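Langat Strength & Movement Help
Home > Lifting technique > Deadlift and hinge

Grip gives out before back on deadlifts, mixed grip hurts my elbow. Straps, hook or something else?

Posted by Mercy Rotich
12/09/2026
Viewed 1,694 times

I have been deadlifting for a little under two years, on a conventional stance with a plain double overhand grip. Up to about 345 lb I can hold the bar for a working set. Past that, the bar starts to roll towards my fingertips on the third or fourth repetition and I have to put it down, although my back and legs have more to give.

I tried a mixed grip (right hand under) for most of January. The bar stopped rolling, but I got a dull ache on the inside of the right elbow and near the bottom of the biceps. It went away when I stopped. I then tried it with the left hand under and felt twisted to one side, so I gave up on that as well.

Details, in case they matter:

Hands are small. With a standard bar my fingertips just reach the base of my thumb.
The gym in Urkeck has two kinds of bar. One has sharp knurling and is usually taken. The other is old, fairly smooth and feels thicker, though I have not measured it.
Chalk is allowed, but only the liquid kind.
I train three times a week and pull on two of those days.
I do not compete and have no plans to.

What I would like to know is whether I should train my grip directly and wait for it to catch up, learn hook grip, or use straps for the heavy sets and stop worrying. I have read arguments for all of them and they mostly contradict each other. I would also like to know if the elbow ache means mixed grip is ruled out for good, or if I was doing it wrong.

Comments on this post

Teun Claeys: Do you set the bar in the palm or in the fingers before you pull?

Mercy Rotich: In the palm, as deep as I can get it. Is that wrong?

Teun Claeys: Yes. See my reply.

Teun Claeys
Marked as helpful by the original poster

Sort out the hand position first. It costs nothing and may change your numbers enough that the rest becomes less urgent.

If you set the bar deep in the palm, gravity pulls it down to the base of the fingers as soon as it carries weight. The skin folds, the fingers are opened slightly, and you spend the first repetition of every set with a grip that is already slipping. Set the bar where it is going to end up anyway, along the line where the fingers meet the palm. Close the fingers round it, then bring the thumb over the index finger, and over the middle finger too if it will reach. With small hands you may only get the index finger. That is sufficient.

Check your width as well. Hands set wider than the shoulders put the bar across the fingers at an angle, and the little finger ends up doing almost nothing. Arms should hang vertically when seen from the front.

Next, the bar. Thickness has a large effect on grip, larger than most people expect, and a smooth bar makes it worse. If your old bar is thicker than the other one, your figures on the two are not comparable. Write down which bar you used alongside each session. Pull on the sharp one when you can get it, and if you cannot, expect to hold less and do not read anything into it.

Liquid chalk: apply it, let it dry completely, then apply a second thin coat. Brush the bar before you start. Old chalk and skin oil fill the knurling and a stiff nylon brush takes most of it out.

On direct grip work, I would keep it simple. After your last deadlift set, take a weight you can hold double overhand, stand up with it and hold it at the top. Stop just before the fingers open. Do 2 or 3 holds, with full rest between them, on one of your two pulling days only. Add time first and weight later. The flexors of the forearm recover slowly if you load them at every session, and sore forearms will spoil your rows and pull-ups too.

Do not bother with spring-handled grippers for this. They train closing the hand. A deadlift needs you to resist the hand being opened, which is a different task. Some people get strong on grippers and see no change on the bar.

The arrangement I would use in your place:

Warm-ups and all lighter sets: double overhand, chalk, no straps.
Heaviest set or sets: straps, from the point at which the bar starts to roll.
Timed holds: once a week, after the pulling is done.

That way the back and legs get the work they need and the hands still get most of the volume. The usual objection to straps is that they make the grip weak. They do if you wear them from the first warm-up. Used only on top sets they make very little difference.

As for the elbow, I am not a clinician and neither are most people here. The usual technical fault with mixed grip is bending the underhand arm slightly as the bar leaves the floor, which loads the biceps tendon at a bad angle. The arm should be locked straight before the bar moves. If you want to try again, do it at a light weight, alternate sides from set to set and stop if the ache returns. If you get sharp pain, bruising or a loss of strength in turning the palm upwards, have it examined before you pull anything.

Bakari Mollel

Just use hook grip. It hurts for two weeks and then it doesn't. Tape your thumbs. Everyone at my club in Odness does it and no one uses straps.

Comments on this reply

Hanyu Qin: She said her hands are small. Hook grip on a thick bar with short thumbs is not a two-week problem for everyone.

Bakari Mollel: I have short thumbs.

Hanyu Qin: On a thick bar?

Bakari Mollel: No, normal one.

Hanyu Qin

I agree with most of what Teun wrote and would add some detail on hook grip, as the reply above leaves out how to do it.

In a hook grip the thumb lies along the bar, and the first two fingers close over it and trap it. The common mistake is to squeeze the thumb crosswise against the bar, so that all the pressure falls on the nail. Push the web of the hand into the bar first, then wrap the thumb round as far as it goes, then take hold of the thumb with the fingers and pull it further round. The pad of the thumb should be what is compressed.

Things to settle before you decide:

Reach. If only the index finger can cover the thumb, the grip will hold moderate weights but probably not your heaviest. Test this on both bars.

Repetitions. Hook grip suits singles and sets of two or three. On longer sets the thumbs go numb and people let go early, which gives you the problem you started with.

Tape. Thin stretch tape, one layer and a half overlap, from just below the nail to past the knuckle. Thick rigid tape takes up space you do not have. Take it off between exercises so that the thumb is not constricted for the whole session.

Progression. Begin with your warm-up sets only and stay there for several sessions. Move it up one set at a time.

With your hand size and no competition in view I would choose straps for top sets. Hook grip is worth the trouble if you intend to compete in powerlifting, where straps are not permitted, or if you also do the Olympic lifts.

On choice of straps, a plain cotton loop is enough. Jokus make a padded one, which I owned and gave away. The padding moved on the wrist and the strap was too short to go twice round the bar. Look for length and a flat weave. The loose end goes under the bar and back over the top towards you, then you rotate the bar slightly to take up the slack. Both straps should be tight before you lift. If one is looser than the other, the bar will tilt and you will feel it in the lower back.
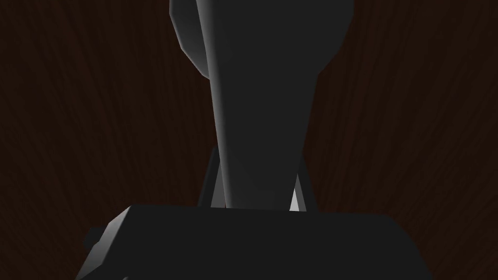

Gripper finger against dark wood grain (computer render)

One point where I differ from Teun: I would do the timed holds on the smoother bar, deliberately. The sharp one is better for the actual lift. If the sharp bar is usually taken, the other will be free when you need it anyway. Keep the weight modest and log it separately.

I would also look at how you lower the bar. If you control it slowly all the way to the floor, the hands are under load for almost twice as long per set. Lowering a little faster, still in control, and resetting your fingers on the floor before each repetition will give you one or two more repetitions with no change in strength.

Comments on this reply

Mercy Rotich: Thank you both. I tried the finger position today on the smooth bar and it did not roll until the fifth repetition. I have been lowering very slowly, so I will change that too. Only my index finger covers the thumb in hook grip on the thick bar, so I will leave that one alone.

Teun Claeys: Fifth is a good start. Keep the holds to one day for now.

Rónán Ó Flaithearta: Does the reset between repetitions still count as a proper set? I was taught touch and go.

Hanyu Qin: Either counts. Use the same method every time so that your log means something.

Rónán Ó Flaithearta: Fair enough. Is the brush supposed to be nylon or brass?

Teun Claeys: Nylon on coated or chromed bars. Ask the gym before using brass on anything.

Replies to this thread are open. Log in to add a comment.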